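Thin parallel objects merge into one instance, grasp yaw comes out wrong

Branwen Craddock

I'm working on the perception side of a cutlery sorting pipeline and I'm stuck on instance separation. The input is video from hand-held grippers, with the view looking out over the open jaws. The output I need is one track per utensil, with a centerline, a yaw angle and a class, so the planner can choose a pick order and a policy can be trained on the labels.

The current chain:

Runeck for instance masks, run per frame at full resolution
Plikedine to associate masks across frames and fit an oriented box to each one
Arain as the planner, which takes the boxes and picks the next target
Ninura for replay and for correcting labels by hand

Forks and spoons are fine. The class is stable, the box is stable, and the yaw flips only when the tines are hidden. Chopsticks are the problem. When they lie close together, Runeck returns one mask over the group. Plikedine then fits one box to it, and the box is wide enough that Arain either rejects it as too big for the jaw opening or, worse, accepts it and puts the grasp center in the gap between two sticks.

I went through 239 episodes in Ninura. In 80 of them there is at least one merged chopstick mask while the group is still untouched on the table. It's worst with wooden ones. Metal ones merge too, but they also split lengthwise where there's a highlight along the shaft, so a single stick can become two thin tracks with the same yaw.

Layouts are like these, wooden and metal chopsticks in with forks and a spoon, on a printed cloth:
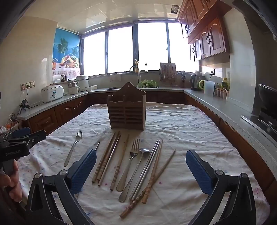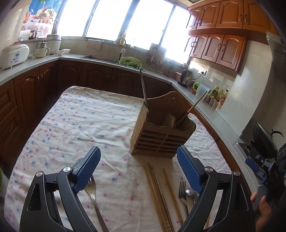
Things I have already tried:

Raising the mask threshold. The gaps open up a little near the tips, but the tips themselves start disappearing, and then the centerline is short and the grasp point slides toward the handle.

Non-maximum suppression on oriented boxes in place of axis-aligned ones. This helped for sticks that cross. It did nothing for parallel ones because there is only one mask to begin with.

Cropping to the table before running Runeck. It got rid of false detections on the counters behind, and there is more resolution for the chopsticks. The merge count barely moved.

Eroding the mask by 2 pixels and relabeling connected components. It works when there is visible cloth all the way along the gap. When the handles touch it doesn't, and at 3 pixels the thin ends are gone.

I also get small spurious masks on the flowers of the cloth, but those are short-lived and I can filter them on area.

I'd like to avoid retraining Runeck if there is a geometric fix. Is there a standard way to split a mask that is known to contain several long thin parts? And should this be done before or after association?

mastline

Do it before association. Once Plikedine has a track on the merged mask you'll be fighting its smoothing. If the mask splits halfway through an episode, one of the children inherits the parent ID and the others are born as new tracks, and the parent's yaw filter carries its old state into the child. That would give you some of the bad yaw even on frames where the masks are good.

For the split, don't erode. Erosion treats the whole mask the same and your objects aren't the same width along their length. Chopsticks taper, so the handle ends are where they touch and the tips are where they vanish. Any single radius is wrong at one end.

What has worked for me on cable bundles:

Take the merged mask plus a margin and run a line segment detector on the grayscale crop inside it. Drop segments shorter than a fixed fraction of the mask's long axis. Carved rings on the handles will give you short cross segments, and this removes them.

Cluster what is left on angle and perpendicular offset. Two edges with nearly the same angle and an offset equal to a shaft width are the two sides of one stick. Allow a small convergence angle between them for the taper. If you insist on strictly parallel edges, you'll pair the right side of one stick with the left side of its neighbor, which is the gap.

To reject gap pairs, sample the color between the two edges and compare it with the cloth. On white cloth with wooden sticks this is easy. On metal ones, color is unreliable because of reflections. Use the edge sign there: walking across the pair, you want the same gradient direction on entry that you get at the outer boundary of the whole mask.

Assign every mask pixel to the nearest centerline, weighted by local width. Now you have one mask per stick and can hand those to Plikedine as if Runeck had produced them.

The highlight problem goes away with the same test if you run it in reverse. Two thin masks with the same yaw and an offset smaller than a shaft width should be joined. Do the joins first, then the splits.

Two cautions. Gate the whole routine on class and aspect ratio, or it will happily find "sticks" in a fork. The tines pass every test above. And keep the jaw pads masked out, as their edges are strong and long, and when a jaw is close to the group they'll win clusters. If you have the jaw opening from the encoder you can project the pad outline; if not, a static mask per opening width is good enough.

Crossed sticks need one more step. At the crossing, the lower stick is interrupted and you'll get two collinear pieces. Join on collinearity only if the missing piece is covered by another stick's mask. Otherwise you'll connect sticks that just happen to point at each other across the cloth.

pell_o

just retrain, it's a labeling problem. if your labels have merged sticks in them the model will merge sticks

Branwen Craddock

@pell_o The labels don't have merged sticks, I checked that first. The merged masks are in the Runeck output. The labels in Ninura are per stick.

@mastline Thanks. I have the line clustering in place ahead of Plikedine. On wooden groups it separates cleanly wherever both edges are visible. Where two handles are in contact there is only one shared edge, so I let one segment serve as the side of both neighbors if the shaft width fits on each side. That seems to be safe as long as the aspect ratio gate is on. I found out about the fork the hard way before reading that paragraph properly.

The yaw filter guess was right as well. With the split moved ahead of association, the slow drift after a pick is gone.

Still open: partial occlusion by the pad. When a jaw comes down over the handle end, the visible part of the stick gets short and falls below the segment length limit, so the stick drops out of the split exactly when the planner needs it.

mastline

Make the length limit relative to the last confirmed length of that track, and lower it only for tracks whose predicted extent overlaps the pad mask. Everything else keeps the strict limit. You need Plikedine's prediction available one step early for this, so pull the predict call out of update and run it before the split. Update then takes the split masks as usual.

If the visible part gets too short for even that, hold the centerline, freeze the yaw and let only the position along the axis go uncertain. A stick that hasn't been touched has no reason to rotate. Release the freeze when the jaw closes.

Arain should be told which targets are frozen. I'd pass it as a flag with the box and have the planner keep its current target but refuse to switch to a frozen one.

Contact | Terms | Copyright the site and its contributors | Back to top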